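Matte white countertop is showing every mark, do I reseal or live with it?

Posted in Kitchens & Surfaces

Ulises Núñez
Hi all, longtime reader and first-time poster, so be gentle. We redid the kitchen in January and my wife and I went with a plain white solid surface top from a local outfit called Vergara. No pattern, no flecks, nothing. It looked like a dream in the showroom and for maybe a month at home, and now I can see a dull gray haze wherever we do any work. It's worst next to the stove and in the spot where I leave my coffee every morning.

The total for the top with install was $2,334, so I'm a little touchy about it. The installer told me to use their own cleaner (Rinido, comes in a spray bottle) and nothing else. I've gone through 2 bottles and I swear the haze looks the same, or maybe slightly shinier, like it's got a film on it now. My brother-in-law says I need to seal it. The guy at the hardware store says you can't seal this stuff. So who's right? And is there some way to get it back to the way it looked without paying somebody to come out?

I should mention the light comes in sideways from a window in the late afternoon and that's when it looks really terrible. At noon I can almost forget about it.

PattyInTheValley
Your hardware store guy is right and your brother-in-law is thinking of granite! Solid surface isn't porous the way stone is, so a sealer just sits up there and gets gummy. Please don't put one on. I did that to a bathroom vanity years ago and spent a whole Saturday scraping it off with a plastic putty knife and a lot of bad language.

What you're describing sounds like two things on top of each other. One is cleaner buildup — I don't know the Rinido stuff in particular, but plenty of those "shine" sprays leave a bit of something behind every time, and on a plain white top in sideways light you're going to see it. The other is very fine scratching from dragging dishes around. We all do it. I have a heavy stoneware bowl with a rough foot and I used to slide it across the counter every single night without thinking.

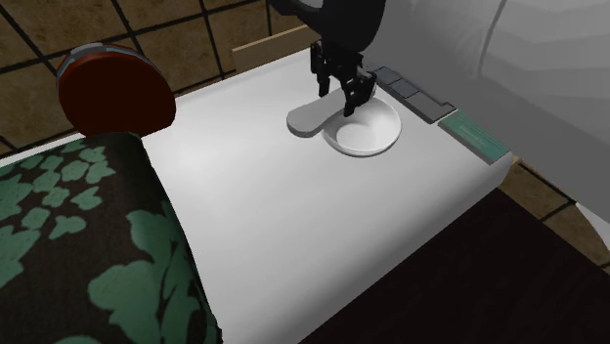 Plain white shows everything. Lift your bowls, don't slide them.

So start with the buildup, it's the easy part. Warm water, a few drops of dish soap, a soft cloth, and go over one small area. Rinse it with clean water (people skip this and then wonder why it's streaky), then dry it all the way with a towel. Don't let it air dry, especially if your water is hard. If that patch looks better than the rest, congratulations, you get to do the whole kitchen.

If it's still hazy, then it's scratches, and you can buff those out of a matte finish yourself. I use a fine gray Radex pad, wet, with a bit of mild cream cleanser, and go in small circles without leaning on it. Start somewhere hidden, like behind the toaster. Go over a much bigger area than you think you need or you'll end up with one nice clean oval in the middle of a dull counter, and then you'll be looking at the oval forever. Ask me how I know!

The coffee spot is most likely plain old coffee. Leave a wet paper towel with dish soap on it for an hour or so and then wipe.

mudroom_dave
Call Vergara before you sand or scrub anything. Ours had a warranty that went out the window if you used an abrasive. Might be different for yours, but read the paper.

Also get a trivet for next to the stove. Heat can mark these and no pad is going to fix that.

tenant24
I just use vinegar and water on mine, been fine. It's laminate though so maybe ignore me

Ulises Núñez
Thank you Patty!! Did the soap and rinse thing on a patch by the sink and wow, the cloth came away kind of slimy. So it was the spray, or a lot of it was. The coffee ring is lighter too. Still a little dull near the stove. Dave, I dug out the paperwork and it says light pads are OK on matte but to wait 100 days after install, which we're past. Going to try behind the toaster this weekend. My brother-in-law has not been informed.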